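Section 7: When the Gripper Stops Mid-Grip (Fault 4 and Its Relatives)

Part of the Rultex two-finger gripper set-up guide, for arms running the Brorkness controller 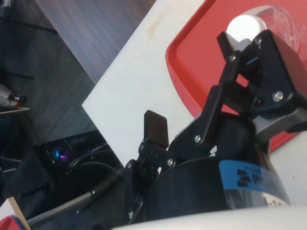 A reader wrote in after the last version of this guide to say that clearing Fault 4 from the screen had worked fine for them every time, right up until the fingers closed the moment the fault went away, and could I please put a warning somewhere people would see it before they pressed the button. Fair enough! So the warning now comes first.

CAUTION: Clearing Fault 4 can make the fingers move. The controller remembers the last command it was given, and if that command was "close," it will try to finish closing as soon as the fault is gone. Keep your hands out from between the fingers, and keep your sleeves and hair away from the linkages too. The emergency stop has to be pressed in before you touch anything past the wrist.

I've had my own knuckle in there. It was a glove day, luckily, and the grip force was set low, but I did stand there for a while feeling pretty dumb with one hand stuck and the pendant just out of reach. If you only read one part of this section, read the caution again and then 7.2.

7.1 What Fault 4 means

Fault 4 is the controller saying "I told the fingers to go somewhere and they didn't get there in time." That's all it knows. It can't tell a jammed joint from a loose screw, or a loose screw from a cable with a bad pin, so the message is the same for all of them.

There are two other faults that tend to show up with it, and I get more mail about the mix-up than about anything else:

Code 700 – lost contact with the gripper. Almost always the cable or the plug at the wrist.
Code 1063 – position doesn't match. The motor thinks the fingers are in one place and the sensor thinks they're in another.

If you see 700 at the same time as Fault 4, go fix the 700 first (7.5). Half the time the other one disappears on its own. If you see 1063 with Fault 4, something in the linkage has probably slipped, so do 7.2, then go straight to 7.4 and don't bother with the pads.

Note: The older controller screens shorten these codes and drop the description. Write down the number before you clear it. I keep a pencil on a string next to the pendant for this, and yes, I have lost the pencil and kept the string.

7.2 Making it safe

Please do these in order. I know it's tempting to skip to the part with the tools.

1. Press the emergency stop. Leave it pressed.
2. If the gripper is holding something, put one hand under the part before you do anything else. The fingers may hold on with the power off, or they may let go slowly. Mine have done both in the same afternoon.
3. Switch the controller off at the main switch and unplug it. The emergency stop by itself only cuts the motors; the gripper electronics stay live.
4. Wait 3 minutes. There's stored charge in the drive and it takes its time.
5. Try to move the fingers by hand, gripping them from the outside. You should feel a steady drag. If they spring or snap, let go and call whoever services your arm, and leave the power off until they've been.
6. Hang your tag on the plug. Any tag. A piece of tape with your initials is fine so long as everyone in the shop knows what it means.

CAUTION: Don't pry the fingers apart with a screwdriver. The linkage works like a lever in both directions, and a screwdriver blade that slips out of there goes a lot farther than you'd think.

7.3 Getting a stuck part out

If a part is trapped and the fingers won't budge by hand, the release screw is your friend. On the Rultex it's recessed into the back of the motor housing, under a rubber plug.

1. Pull the rubber plug and put it in your pocket. (Put it on the bench and it will roll, I promise you.)
2. Fit the long hex key that came in the box. It should drop all the way in.
3. Turn it counterclockwise, a quarter turn at a time, and stop when you see the fingers start to open.
4. Take out the part, supporting it from below.
5. Turn the key back clockwise until it just touches bottom. Don't crank it. Over-tightening here is a really good way to get a brand new 1063 tomorrow.
6. Put the rubber plug back.

If the key turns and turns and the fingers do nothing, the drive has come apart inside. Stop there. That's a bench repair, and the housing isn't something I'd open on the arm.

7.4 Checking the linkage

This is where I find the trouble most often. The pivot screws on this gripper are supposed to be set with thread locker at the factory, but if anyone has ever swapped fingertips in a hurry, there's a decent chance one of them went back in bare.

1. Wipe the linkages down with a dry cloth. Grit in a joint feels a lot like a bent bar, and you want to rule it out early.
2. Work each joint back and forth by hand, one finger at a time. You're feeling for a tight spot. A joint that's stiff the whole way usually wants cleaning; a joint that's stiff in one place usually has a bent bar or a burr.
3. Now wiggle each joint sideways. There should be hardly any play. If one clicks, that's your loose screw.
4. Look at the screw heads. Shiny scrapes on the bar beside a head mean the screw has been backing out and rubbing.
5. Back out any loose screw completely, clean the threads, add one small drop of medium thread locker, and put it back in snug. Snug means the joint still moves freely. If tightening the screw freezes the joint, you've got a missing spacer – check the floor, check the tray, check your shoes.
6. Do the same for the fingertip screws.
7. Let the thread locker cure for as long as the bottle says. I used to cheat on this one. Then I had the same fault on the same joint two shifts running, and I quit cheating.

Note: Only loosen one finger at a time. The other one is your reference for how everything goes together, and you'll want it when you can't remember which side the spacer was on.

Note: If you've fitted the Sawatzky wide fingertips, they're heavier than the stock ones and the controller needs to be told. Look for "tool mass" in the set-up menu. Leave it on the stock value and you can get Fault 4 on fast moves with nothing wrong in the linkage at all. I took a perfectly good gripper to pieces over that one, in November, in a shop with a dead heater.

7.5 Checking the cable

Most cable trouble is close to the wrist, where the thing bends the most.

1. Power still off? Good.
2. Unscrew the plug at the wrist and look at the pins. A bent one can be nudged straight once. If it bends a second time, replace the cable.
3. Run your fingers along the cable from the wrist back to the first clamp. Flat spots and soft spots are bad news.
4. With the controller still unplugged, move the wrist joint through its range by hand, if your arm lets you release the brake safely. Watch for any place where the cable goes tight. It needs some slack in every position, including the odd ones the arm only visits when it's parking.
5. Move the clamp if you need more slack, then screw the plug back on. Finger tight is enough.

CAUTION: Releasing a brake can let the arm drop. Have a second person hold the arm, or skip the step and check the slack at slow speed after power-up, standing outside the cell.

Extra cable lying near the cell should be coiled and tied where the arm can't reach it. A loop that catches on the gripper will give you a 700 and then, if you're unlucky, a new cable to buy.

7.6 Powering back up

1. Count your tools back into the box. A hex key left in the release screw will be thrown when the fingers move.
2. Clear everyone out of the cell, take off your tag, and plug in the controller.
3. Turn on the main switch and wait for the start screen. Don't clear the fault yet.
4. On the pendant, open the gripper page and choose "Discard last command." This is the step my reader was missing, and I was missing it too until the knuckle business.
5. Set speed and force to their lowest settings.
6. Release the emergency stop.
7. Now clear the fault. The fingers should stay where they are.
8. Open and close the gripper with nothing in it. Listen as well as look – a healthy one hums at the same pitch the whole way.
9. Run it on a soft test piece. I use a block of packing foam from a Kundholm shelf, and it has held up better than the shelf did.
10. Bring the speed and force up in small steps, and run a few grips at each one.

If the fingers move in step 7, hit the emergency stop. The old command wasn't discarded. Go back to step 4, and if it does it again, leave the gripper out of service until the controller software has been looked at.

7.7 If the fault comes back

Same fault within a shift: repeat 7.4, and this time pay attention to the finger you thought was fine.
Fault only on fast moves: check the tool mass, then the cable slack.
Fault only with a part in the grip: the part may be wider or heavier than the program expects. Measure it.
Fault with the fingers disconnected from the drive: it's the motor or the electronics, so send the unit in, and put a note in the box with the code numbers and what you've already tried.

Raising the time limit in the settings will also make Fault 4 go away. Please don't use that as a repair. The limit is how the controller notices that something is caught in the fingers, and the something could be you.

Go on to Section 8 for fingertip pad replacement.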